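Checking camera views for occlusion before you collect demonstrations

This page covers how to place and test virtual cameras for a tabletop manipulation task, so that the policy you train later can see what it is meant to be picking up. It follows on from the page on setting up the table and arm. You should already have the simulator running, the arm loaded and the inverse kinematics responding to the keyboard or controller.

The task used throughout is called cube-on-block. The arm has to pick a small brown cube off the top of a tall block that takes up a large part of the table. It was written for the Skultstead task set, but the steps apply to any task with one large object in the workspace.

Before you start

You need the task file, a renderer that can save both colour and segmentation images, and the view checker from the tools folder. Close any other program that is using the graphics card. Set the random seed to a fixed value for now. You will free it up again in step 5.

Step 1. List the cameras in the task file

Each camera has a name, a position, a point to look at and a field of view. Keep the names short, as they end up as column names in the recorded data. If you copied the file from another task, delete any cameras you don't plan to record. Left-over cameras still get rendered on every step and will slow the whole run down.

Step 2. Render one still from each camera

Reset the task, let the physics settle for 400 steps, then render. Don't skip the settling. Objects are spawned slightly above the surface and the first few images will show them before they have landed.

Open the stills side by side at full size. Thumbnails are fine for checking the lighting, but a small target can vanish in them even when it is perfectly visible to the network.

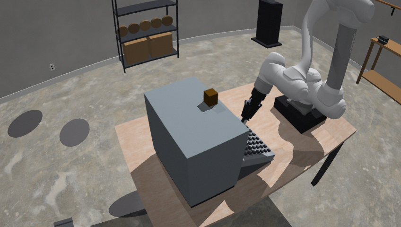 Two camera views of the cube-on-block task.

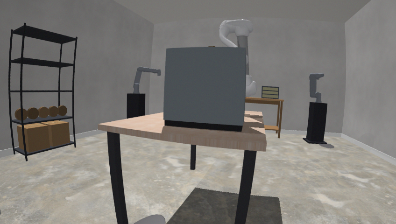

Looking at stills gives you a first opinion, and it is worth writing that opinion down before you run the checker. If your notes and the numbers disagree, one of them is wrong, and most often it is a mistake in the object labels.

Step 3. Count target pixels

Run the view checker with the task file, the camera name and the label of the target object. It renders the segmentation image and reports two figures: how many pixels belong to the target, and how many would belong to it if every other object were hidden. The second figure divided into the first gives the visible share.

We treat a visible share below a third as a fail for any camera that is meant to guide the grasp. A camera that is only there to give the policy a sense of where the arm is can score lower. Mark it as context in the task file and the checker will leave it out of the pass or fail result.

If the checker reports zero for both figures, the target is outside the view or the label is misspelt. Labels are case sensitive.

Step 4. Move the failing cameras

Change one thing at a time, in this order:

Raise the camera and keep the same look-at point. For a target on top of a tall object this usually fixes it, as a view level with the top face shows very little of what is resting on it.

Swing the camera to one side. Watch the arm as you do this – a view that is clear at reset can be blocked by the forearm once the gripper comes down.

Move the look-at point to the middle of the region where the target can spawn.

Only then touch the field of view. Widening it brings more of the room in but makes the target smaller.

Render and check again after each change. Keep the old values in a comment until you are happy, because it is easy to lose a decent view while looking for a better one.

Step 5. Check over many resets

Free the seed and run the checker in batch mode for 1,000 resets. It writes a file with one row per reset and camera. Sort it by visible share and look at the worst rows first. You can pass a row number back to the checker to rebuild that exact layout.

Then replay at least 3 scripted grasps with every camera recording. The batch run only covers the reset pose, and the arm causes plenty of occlusion of its own. Look closely at the part between the gripper opening and the fingers closing.

Common problems

The colour image and the segmentation image don't line up. Check that both are rendered at the same resolution and from the same physics step.

The batch run stops part way with a memory error. Images are being kept after they are scored. Turn off the keep-images option, which is on by default in older versions.

The visible share is above one. The target is made of several parts and only some of them carry the label. Add the label to the parent body.

Next: recording demonstrations and trimming idle steps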